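The Lunch Table Is a Better Lab Than the Lab

By Concetta Ferraro

Every paper on robot grasping has the same table in it. The table is gray or white, it is bolted to something, and on it sit three objects that have been picked up so many times they ought to be on payroll. The arm reaches, the arm closes, the success rate goes in the abstract. Then somebody tries the same policy in a kitchen and it goes after the toaster.

I have written two of those papers, so I say this with affection.

What changed my mind was the Piras result, which made its way around our corner of the field last December and which people are still arguing about in the comments of the shared draft. The claim is modest. Take a handheld gripper, the kind with soft ribbed fingers, walk it into places where people eat and work, and have a person do ordinary grasps with it. Train on that. Compare with a policy trained on a much larger pile of demonstrations from a single lab bench. The Piras group used 868 grasps from the outside world against 4000 from the bench, and on objects in rooms neither policy had seen, the smaller set won.

It didn't win by a landslide. It won by enough that Rosario Amato, who built a good part of his career on the bench, sent me a message at two in the morning that consisted entirely of a question mark.

The objects in this kind of data are nothing special. A drink bottle will do. What you get for free is everything behind it: soup, a menu, lamps, a big window with the weather coming through it.

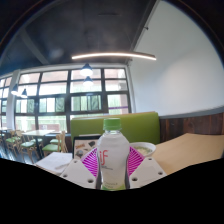

Why would fewer demonstrations beat more of them?
The bench set repeats one background and one kind of light, so after the first few hundred grasps each new one adds very little. The smaller set changes its surroundings constantly, and the policy has to learn what stays the same from room to room, meaning the object and the fingers.

That's the official account, and I mostly buy it. Where I part ways with the enthusiasts is on the word "natural," which now gets sprinkled over this work like parsley. A person who knows she is recording a grasp does not grasp naturally. She grasps like someone having her passport photo taken. Nives Fabbri went through the Piras demonstrations by hand and found that the approach to the object was slower and straighter than anything you'd see from a hungry person reaching for a drink. The room is real. The behavior in it is a little bit theater.

Does that sink the result? I don't think so. Slow and straight happens to be what you'd want a robot to do near somebody's lunch. But it does mean we should stop calling it human behavior in the wild and call it careful behavior in a restaurant, a less exciting title for a grant.

My other complaint is about transparency, and I mean the plastic. Clear bottles are miserable for depth sensors, which see through them, or see the glare, or throw up their hands and report a hole. For years the standard fix was to leave them out. Graziella Costa once told me her old group wrapped theirs in masking tape and listed it under "object preparation." A gripper with a plain color camera at the wrist doesn't need depth to find a bottle with a green cap and a label on it, and so the bottle gets back into the data where it belongs, along with the clutter that people actually keep beside it.

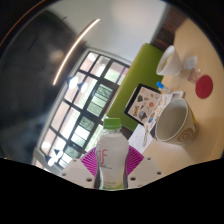
A clear bottle between the fingers, with the rest of the table around it.

The bench people have a fair reply, and Lucrezia D'Amico makes it better than anyone. On a bench you can change one thing and leave the rest alone. If the policy fails, you know why. In a restaurant it might have been the lamp, the window, the tablecloth or the sauce, and good luck writing that up. She calls the Piras set "a very nice vacation album." She also asked for a copy.

I'd keep the bench for finding out why something broke. I wouldn't keep it for deciding whether something works, and that's how nearly all of us use it, me included. The Piras group tested in 26 rooms. I went back to my own last paper to see how many rooms I'd tested in and found the number in a footnote. It was one, and I had described it as "a representative indoor environment." It has no windows.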